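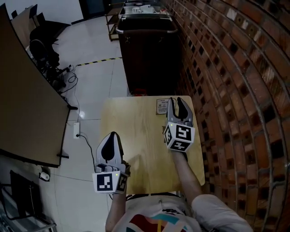

Re: [bramudine-rooms] Small table and wheeled container, curved wall

From: Ruth Haworth
To: bramudine-rooms
Date: Apr 30, 2020
Message 3055

Merike Priedītis wrote:

> I have the Naylor room plan open and can't make the table and the tall
> container both fit on the brick side. On paper the wall is straight. In
> the room it curves, so anything with a flat back touches at two points
> or at one, depending which way the curve goes at that spot. Three
> questions.
>
> 1. Is the dark brown container meant to stay against the wall, or does
> it come out beside the table when in use?
> 2. The label card is at the far left corner of the table. On the old
> plan it was near right. Which is current?
> 3. Do we keep the small table at all? The Drusel room has a bench
> 1000 mm longer, and it will be spare after the move.
>
> I would like to close the plan before the order for castors goes in.

Merike,

Answers in your order, with one addition.

1. The container stays against the wall, beyond the table as you stand at the near edge. I tried it beside the table in November and it blocked the way to the door. Set it by the metal rim and not by the base. The rim is the part you can see from the working side, and if the rim is square to the table the rest is near enough. Do not try to follow the curve. Leave 25 mm between the wall and the nearest point of the container and accept that the gap elsewhere will vary. It is a rectangular thing against a curved wall and no position closes both corners.

The castors need locks on the table side only. If you order locks on all four, the two at the back can't be reached with a foot and people will leave them off, so it is money spent for nothing. The Valtinow list has the plain and locking types as separate lines. Please check the stem before ordering. I have a note that says threaded, but I wrote it from memory.

2. Far left is current. The near right position was mine and it was wrong: sleeves kept catching the card, and it was on the floor by the end of most mornings. At the far left it is still within reach from the near edge. The card is small and the print is dark on a pale ground, which reads well enough against the yellowish wood grain under the room lights. If you reprint it, keep that arrangement. The white-on-green version we had in the Drusel room was hard to read at arm's length.

It should lie flat and parallel to the far edge. I would not fix it down yet. The corners of the table are rounded, so a card pushed right into the corner overhangs. Bring it in far enough to be supported on all sides, then mark the place in pencil.

3. Keep the small table. The Drusel bench is better made, but it would run past the end of the straight floor marking and put one leg on the drain cover. The small table also has no sharp corners to walk into, and that side of the room is narrow. I would put the spare bench in the store and take it off this plan altogether. If someone else on the list wants it, reply to me off list.

4. (new) Light. The main fitting is behind whoever is working at the table, so you get your own shadow on the top. It is faint but it lands where the small print has to be read. Moving the table did not help when I tried it. A second fitting on the wall side might, but drilling into that brick needs permission and I have not asked. For the plan, please mark the present fitting and leave a note for a second one, position to be confirmed.

Corrections to the drawing itself, sheet 7:

- brick wall to be drawn as a curve, or at least marked "curved, do not scale"
- container to be labelled "tall container, wheeled" - it says "bin" at present, and the bins are a different item on the schedule
- label card moved to far left corner
- Drusel bench deleted
- table corners shown rounded

I can measure the curve if you need real offsets. It would be a string line and a tape, taken at table height, so good enough for furniture and no good for building work. Tell me what spacing you want between readings.

Please hold the castor order until I have looked at the stem.

Ruth Haworth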